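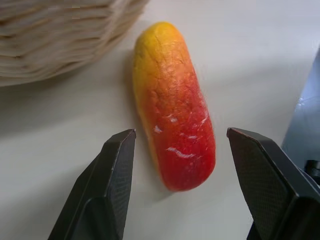 5.3 Tidy-Up Mode: picking up single items

The Nimri arm can clear a table one item at a time. It does not sort mixed piles, wipe surfaces or handle anything wet. Plan to stay in the room while it works.

1. Clear a space of 32 inches on all sides of the arm's base.
2. Lay the item flat on the table, away from the basket. Long, rounded items should be gripped across their width, near one end or at the middle.
3. Open the fingers fully and lower them until one tip is on each side of the item.
4. Set grip force to 5. Raise it one step at a time if the item slips.
5. Press Start. Allow 20 seconds for the pick and the drop.

Note: Glossy surfaces throw bright spots that can confuse the wrist camera. If error 627 appears, dim the nearest lamp and press Retry.

Caution: Keep hands out of the gap between the fingers whenever the status light is on.

What to expect

A person will still clear a table faster. In our kitchen trials at Sketstead, Biljana Perić found that the arm did well with firm items set apart from each other and poorly with soft or stacked ones. Laundry and dishes are not supported in this release. For stacked items, see section 5.4.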